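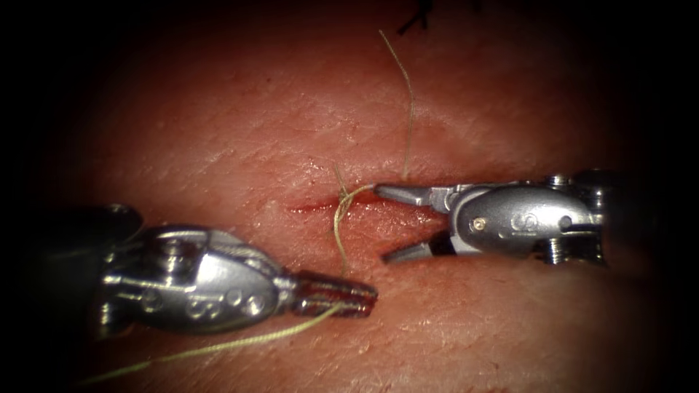 Slide 1. A short incision, edges slightly raised.

Closing a Small Wound: Needle, Thread and Patience
Speaker notes, Zainab Nnaji
Makelcombe, 21 May 2019

Opening (keep it short)

Good morning. Thank you to Ayodele Onyeka for the invitation, and for moving my talk after the coffee.
I will speak on one stitch only. I know that many of you expected a longer list. When I was a trainee in Findale, I learned six stitches in one afternoon and I could do none of them well the next day. So today we stay with the simple interrupted stitch.
Leave the first slide up while people sit down. Ask them: where would you put the first stitch? Wait for at least two answers.

The edges

Before we touch the needle we look at the edges. Do they lie flat? Do they roll in? If the edge rolls inward, the outer surfaces will touch each other, and this is a poor start for healing. We want the edges to meet and to turn out a little.
Do not squeeze the edge. The grasper is there to lift and to present the tissue. A trainee who is nervous holds harder, and the mark of the jaws stays. I tell my group in Zurnholm to hold it like a page of an old book.
One more thing on the edges. Take hold once, in a good place, and stay there until the needle is through. Each new grip is a new small injury.
(If someone asks about toothed or not toothed: answer at the end, it takes long.)

The needle

The curve of the needle decides the path. The tip goes in at a right angle to the surface, and after this we follow the curve. If you push straight, the hole becomes a tear, or the needle bends.
Where to hold the needle: a little behind the middle, closer to the end with the thread. Too near to the tip, and you have no length left to pass through. Too near to the thread, and the needle turns in the jaws.
In the thick skin of the back I go in 5 mm from the edge and I come out 5 mm from the edge on the other side. On a face this would be too much. Say clearly that the number changes with the place, but the two sides should match.
Pause. Let them write.
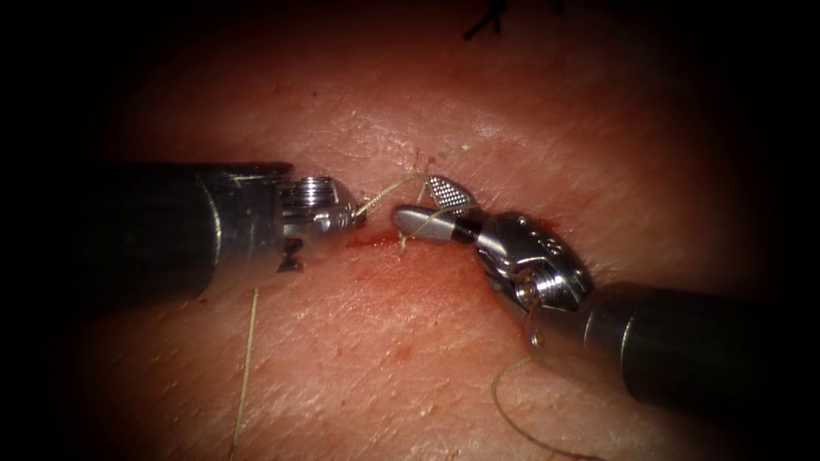
The thread should have a short tail before the first throw. I see very often a tail as long as a finger, and then the person must fish for it around the whole field. Pull the thread through slowly, stop when the tail is short, and only then make the loop.
First throw: lay it flat. Pull the two ends in opposite directions, level with the skin, not up toward the ceiling. Second throw goes the other way, so the knot is square. For a third throw, follow the material you have in your hand – monofilament slips more than braided thread and wants more throws.
How tight? The edges touch, and we stop. The tissue will swell a little in the next day, and a stitch that looks perfect and tight today can cut tomorrow. Say this sentence two times, slowly.
Place the knot to one side and not over the wound line. Keep the same side for all of them, it makes the removal easier for the nurse.

What we changed in the course

In January we started the new practice plan in the Cordero course. There were 39 trainees. Before, each person had one long session at the end. Now the sessions are short and come every week, and each trainee has a target of 300 stitches over the whole course. Do not present this as research, we had no comparison group. My impression is that the hands are calmer, and the teachers complain less to me.
We also ask each trainee to cut out one bad stitch per session and place it again. They dislike it. I disliked it also.

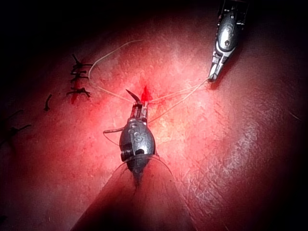

Blood at the entry point is a frequent worry of beginners. With a small spot, finish the stitch, press gently, and look again. If it continues to come, then stop and find out from where. Please do not pull the thread tighter to close a bleeding that you have not understood.
Look also at the angle again when the tip comes out. Take the needle behind the tip, never on the tip, because a tip that was gripped becomes blunt, and the next bite will need more force. Then turn it out along its curve.

Practical part

Groups of two. One person sews, the other looks only at the edges and says nothing until the knot is finished. Then change.
Remind them: needle count before and after, sharps box on every table, eyes on the needle when it is not in the jaws.

Questions

Probable ones: which thread size, when to remove, toothed forceps. For removal time, refer to the handout, page two.
If there is time left, repeat the square knot with the thick rope. The people in the last row did not see it well the previous time, so walk to them.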